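Crystals from the kitchen, second attempt

26 November 2023

Last week I wrote that I wanted to grow one big crystal of alum, and that my first one became a white crust on the bottom of the jar. Two readers wrote to me with advice, so I tried again, and I want to put down what I learned before I forget it.

Alum is potassium aluminum sulfate. You can buy it with the spices, because people use it for pickles. It is a good salt for beginners since it dissolves much better in hot water than in cold. When the hot solution cools, the water is holding more salt than it can keep, and the extra must come out somewhere. With table salt this does not work so well. Its solubility changes very little with temperature, so you have to wait for the water to evaporate, and this takes patience that I don't have. 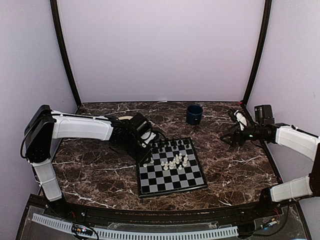

My mistake the first time was simple. I put far too much alum in the jar, and I cooled it in the refrigerator. The solution became supersaturated very fast, and thousands of small crystals started at the same moment. Each one took a little of the salt and none of them could become big. My old chemistry teacher, Mrs. Hajdu, explained this to us in school with people and one pot of soup, but I was not listening enough.

Emília Malý wrote to me that I should use 20 grams of alum for 200 milliliters of water and warm it only until everything is clear. Then I should pass it through a coffee filter, so that no dust stays inside. A dust grain is a place where a crystal likes to begin. I did this, and I heated the water to 50 degrees (Celsius, I still cannot think in Fahrenheit). I covered the jar with paper and left it on the shelf, far from the window.

After it cooled, I poured a little of it on a saucer and let it dry slowly. From this I got my seeds. I chose the clearest one and tied it on a thin nylon thread. This was the hardest part of the whole work, and I said some words in my own language.

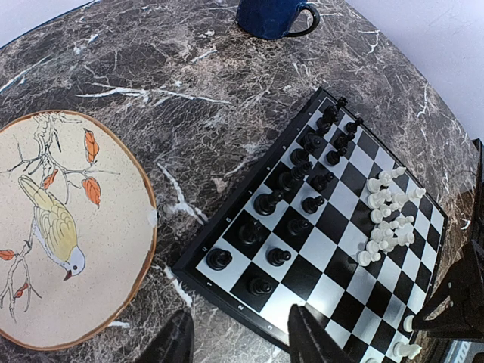 Dark blue mug on the marble table, with a plate to the left.

Elikem Lamptey had a different opinion. He says the seed should go in only when the solution is a little bit supersaturated, because if it is not, the water will eat the seed. He was right! My first seed was gone by the morning and I had only a thread with an empty knot. I dissolved one more spoon of alum, let it cool completely, and hung the second seed.

Now it has been there for 5 days. It has the shape of two pyramids joined at the base, an octahedron, with one corner that is not so nice where it touched the thread. The faces are flat and you can see through it.

I have one question for those who know more. Is it better to change the solution for a fresh one, or only let the water evaporate? Gisela Huenchumán wrote on her page that she changes it, but she grows copper sulfate and maybe it is not the same. Please write in the comments if you have tried it with alum.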